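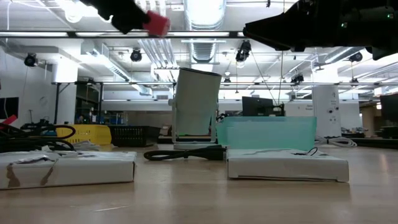 *Photo: Marit Tangen*

Somuvden opened its repair and packaging shop to visitors in September. I went in the afternoon, with 12 others. Mārtiņš Lūse led the tour, which took roughly 2 hours with a coffee stop.

Returned goods come in at the back door and get sorted by box condition. Worn cardboard goes to a baler. Lūse said the shop had handled 849 returns the month before, mostly small household electronics.

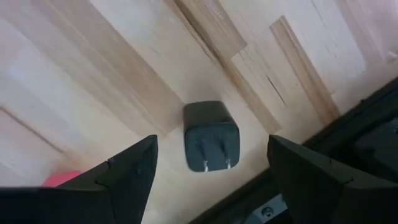

*Black wall charger, two-prong plug.*

Chargers are tested on a separate bench and sold in lots of six. The sales room upstairs was closed for painting. Parking is on the street, and the bus stop is a short walk downhill. Tours are free, but sign up at the front desk.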